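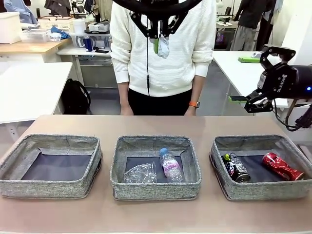

Sorting your recycling at home gets so much easier once you stop treating it as a kitchen chore and start treating it as a small station with its own spot. I put it off for years, with a bag of mixed bits hanging off the back door handle, and then one wet Thursday I cleared a surface and gave it a proper go. Three grey fabric baskets in a row are plenty to begin with: plastic film and a bottle in the middle one, crushed drinks cans in the right-hand one, and the left one free for whatever your council wants kept apart. You can copy that layout tonight with anything you've got in the cupboard!

What you need

Three open containers of much the same size
A surface at waist height, or a low shelf
Your council's recycling leaflet (the current one, please - mine was two years out of date)
A washing-up bowl for rinsing
A marker pen and some card for labels

Step 1. Find out what your council takes

Do this before you buy so much as a label. Rules change from one town to the next, and I learned that when I moved from Flinlow to Jondville, a drive of 16 miles. Flinlow took yoghurt pots and wanted glass kept separate. Jondville takes glass in with everything else and won't touch yoghurt pots at all. Read the leaflet with a pen in your hand and cross out anything you never buy, so you end up with a short list that fits your own shopping.

Look for these in particular: soft plastic, foil, cartons, and lids on or lids off. Those are the ones people ask me most about, and they're the ones that vary.

Step 2. Save up a week of rubbish

It sounds grim, but it's brilliant. Keep every clean bit of packaging for seven days and then tip it all out on newspaper. Our first week came to 117 pieces, and well over half of it was soft plastic, which I'd never have guessed. That told me straight away which container had to be the biggest.

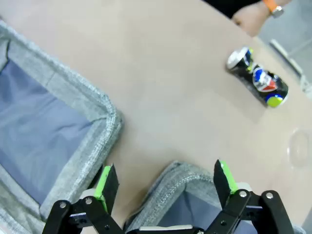

Step 3. Choose your containers

Open tops beat lids every time. If you have to lift something, you'll leave the packet on the worktop and tell yourself you'll do it later (I know I did). Fabric ones are light and easy to carry out to the bin, though they do need everything rinsed first or they'll smell by the weekend. If your lot aren't keen rinsers, go for something you can wipe out.

I use the Hao 3002 from the hardware shop on Priltano Street for paper, a great big square thing that takes a whole week of post and cereal boxes. Any sturdy box would do the same job.

Step 4. Rinse, drain, squash

Use the washing-up water once the dishes are done. A quick swish is enough for most things. Stand bottles upside down to drain, then squash them if your council is happy with that. Cans can be trodden on in a good pair of shoes - very satisfying after a long day. Check first, though, as a few sorting plants like them left whole.

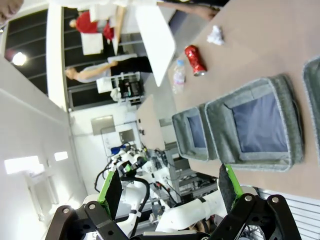
Trays with soft grey sides on a light tan table.

Step 5. Label them for the least interested person in the house

Write what goes in, in big letters, and keep it to words people use. "Crisp packets" works far better than "flexible film". I put a second card on the wall with the things that don't go in anywhere, and that one gets read more than all the others.

Step 6. Deal with the awkward bits

Tissues and kitchen roll go in the ordinary bin, or the compost if they've only mopped up water. Foil can be saved up and scrunched together until you've got a ball the size of your fist. Receipts are a nuisance: the shiny sort usually can't be recycled with paper, so check your list. Bottle tops I leave on, squashed flat underneath, but that's a Jondville rule and yours may differ.

Step 7. Pick an emptying time and stick to it

Ours is straight after tea, the night before collection. Everything goes out in one trip, the baskets get a shake over the bin, and they're back in place before the kettle's boiled. Give them a proper wash in January, when the Christmas packaging has finally gone!

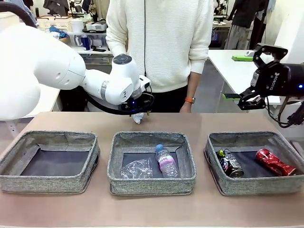

A reader in Flinlow wrote to say that the yoghurt pot rule there has changed since spring, and that pots now have to go in with their foil lids taken right off. She also keeps a fourth box for batteries and dead light bulbs, up high and away from the children, and takes it to the tip every couple of months. I've started doing the same with an old biscuit tin on top of the fridge.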